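Packing-bench tips for anyone who ships from home or a small shop

I love a good packing bench. I ran one at Gullholm for years, back when we sent everything out by road trailer and the ferry, and most of what I learned there works just as well on a folding table in a spare room. So grab a marker and let's go!

## Boxes

**Buy fewer sizes.** Three will cover nearly everything. We had eleven at one point and spent half the morning hunting for the right one (and then using the wrong one anyway).

**Tape in an H.** One strip down the middle seam, one across each end, top and bottom. A single strip down the middle is fine for a sweater. For anything that has to ride under other freight, do the full H.

**Give it the shake test.** Close the flaps, hold them shut, and shake gently. If you hear something move, open it up and add more paper. Crumpled kraft paper beats peanuts for heavy things because it stays where you put it.

**Old boxes are great, old labels aren't.** Peel them off or black out every barcode. Scanners will happily read the wrong one, and I once had a parcel for Urkgate come straight back to me because of a sticker on the bottom.

## Labels

Put the label on the biggest flat side, never over a seam or a corner. Clear tape over the address is good, but keep it off the barcode if the tape is shiny. Then write the address on a slip of paper and tuck it inside too! Baltasar Durán taught me that one when he ran the dock at Urrutia, and it has saved me more parcels than I can tell you.

## Pallets

If you're sending a pallet now and then, these make a big difference:

- Heavy cartons at the bottom, corners lined up over corners.
- Nothing hanging over the edge, not even an inch.
- Start the stretch wrap low and catch the pallet itself, then go around 6 times before you work your way up.
- Write the gross weight on two sides in thick marker. Our carrier, Rirkska, wanted it in pounds, so check first. Anything over 2000 went on a different truck.

November is when all of this pays off. Everything is late, everybody is stacking in a hurry, and a neat square pallet gets loaded first.

## The work surface

A soft top is my favorite upgrade of all. Felt or low-pile carpet stretched over a plain table keeps small parts from rolling off, and it's kind to painted or polished things when you slide them toward you. Go over it with a lint roller at the end of the day, and staple the fabric underneath so you don't snag a sleeve.
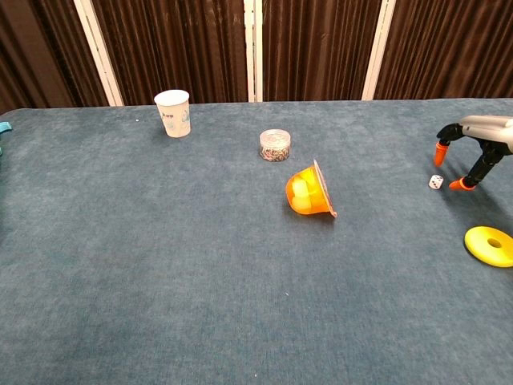
*A blue-gray soft-topped table, with a paper cup toward the back.*

Pick a color that contrasts with what you ship. Black screws on black felt are a misery! And keep the tape gun on your strong-hand side, always in the same spot, with a spare roll underneath.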